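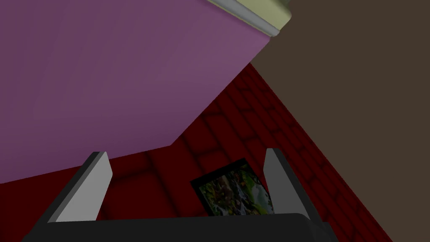

Suche nach: Suchbegriff eingeben … Suchen

Über uns

5. Februar 2020 – von Valentin Aebischer

Brindetti erstellt Demonstrationsdaten für lernende Greifsysteme. Wir zeichnen in simulierten Innenräumen auf, wie ein Zweifingergreifer Gegenstände anfährt, fasst, umsetzt und ablegt, und liefern die Aufzeichnungen in einer Form, mit der sich Steuerungsmodelle ohne weitere Aufbereitung trainieren lassen. Eigene Roboter verkaufen wir nicht. Auch das Training übernehmen wir nur in Ausnahmefällen, meist zur Prüfung eines Datensatzes vor der Auslieferung.

Das Unternehmen ist aus einer Arbeitsgruppe für Bahnplanung hervorgegangen und sitzt im alten Werkstattgebäude der Mösli. Derzeit arbeiten 13 Personen bei uns, davon die Hälfte in Teilzeit. Die Bedienplätze sind im Erdgeschoss untergebracht, Rechner und Datenhaltung im Obergeschoss.

Arbeitsweise

Eine Demonstration beginnt mit der Szenenerzeugung. Raumgeometrie, Wand- und Bodenflächen, Möbel und Zielobjekte werden aus einem Katalog gezogen und nach festen Regeln kombiniert. Farben und Oberflächen variieren bewusst stark und müssen nicht wohnlich wirken. Ein Modell, das ein flaches Objekt nur auf hellem Parkett findet, ist für den Einsatz unbrauchbar.

Danach übernimmt eine Bedienperson. Sie führt den Greifer über ein Handgerät mit sechs Freiheitsgraden und sieht dabei die Ansicht der Greiferkamera, also denselben Ausschnitt, der später dem Modell zur Verfügung steht. Zusätzliche Übersichtskameras sind beim Aufzeichnen abgeschaltet. Wer mit einer Totalen arbeitet, löst Aufgaben auf eine Weise, die das Modell aus seinen Eingangsdaten nicht nachvollziehen kann.

Gespeichert werden Kamerabild, Gelenkstellungen, Greiferöffnung, Steuerbefehle und eine kurze Aufgabenbeschreibung in Textform. Alle Kanäle tragen einen gemeinsamen Zeitstempel. Die Bildrate beträgt im Standardprofil 10 Bilder pro Sekunde, andere Raten sind nach Absprache möglich.

Aufgabenkatalog

Der Katalog umfasst 47 Aufgabentypen. Er reicht vom einfachen Aufnehmen eines Würfels bis zum Ausräumen von Schubladen. Einen Schwerpunkt bilden flache Gegenstände auf dem Boden: Bilderrahmen, Bücher, Tabletts. Sie bieten dem Greifer wenig Angriffshöhe und liegen häufig in Raumecken, wo Wand und Möbel die Anfahrrichtung einschränken. Der Anteil solcher Aufgaben wurde im Juli erhöht, weil die Abnehmer gerade dort Ausfälle meldeten.

Fehlversuche werden nicht gelöscht. Sie erhalten eine Kennzeichnung mit Fehlerart und Zeitpunkt und können auf Wunsch mitgeliefert werden. Korrekturbewegungen innerhalb eines erfolgreichen Durchgangs bleiben grundsätzlich enthalten – auch dann, wenn die Bahn dadurch unruhig aussieht.

Qualitätsprüfung

Jede Aufzeichnung durchläuft zunächst eine automatische Prüfung auf Lücken, Zeitversatz und Durchdringungen der Kollisionskörper. Anschließend sichten 2 Personen unabhängig voneinander eine Stichprobe. Bei abweichender Beurteilung wird die gesamte Serie erneut gesichtet. Unklare Aufgabenbeschreibungen gehen an die Bedienperson zurück und werden nicht von der Prüfung umformuliert.

Werkzeuge

Aufgezeichnet wird mit Harbridge, unserer selbst entwickelten Aufnahmeumgebung. Sie verbindet Simulator, Handgerät und Datenspeicher und läuft unter Linux. Für die Sichtung verwenden wir Fondberg, einen Betrachter mit bildgenauer Navigation und Anzeige der Steuerbefehle neben dem Kamerabild. Fondberg wird mit jedem Datensatz ausgeliefert, Harbridge geben wir nur an Projektpartner weiter.

Zusammenarbeit

Anfragen sollten die Greifergeometrie, die Kameraposition und das gewünschte Koordinatensystem enthalten. Liegt ein Robotermodell im URDF-Format vor, verkürzt das die Einrichtung erheblich. Vor jedem größeren Auftrag erstellen wir eine Probeserie, an der Format und Aufgabenverteilung abgestimmt werden. Bedienpersonen schulen wir selbst, Vorkenntnisse in der Robotik sind für diese Tätigkeit nicht erforderlich.

Kommentare

T. R.
Werden die Kameraparameter pro Serie oder pro Aufzeichnung abgelegt? Bei uns ändert sich die Montageposition gelegentlich.

Valentin Aebischer
Pro Aufzeichnung, intrinsisch und extrinsisch. Die Serie enthält zusätzlich die Sollwerte.

greifbar
Sechs Freiheitsgrade ohne Kraftrückmeldung stelle ich mir bei flachen Objekten mühsam vor. Wie lange dauert die Einarbeitung?

Valentin Aebischer
Das ist unterschiedlich. Bei Bodenaufgaben länger als bei Tischaufgaben, weshalb wir damit nicht beginnen.

M. Kern
Der Hinweis zu den Übersichtskameras deckt sich mit unserer Erfahrung. Wir haben eine ganze Serie deswegen verworfen.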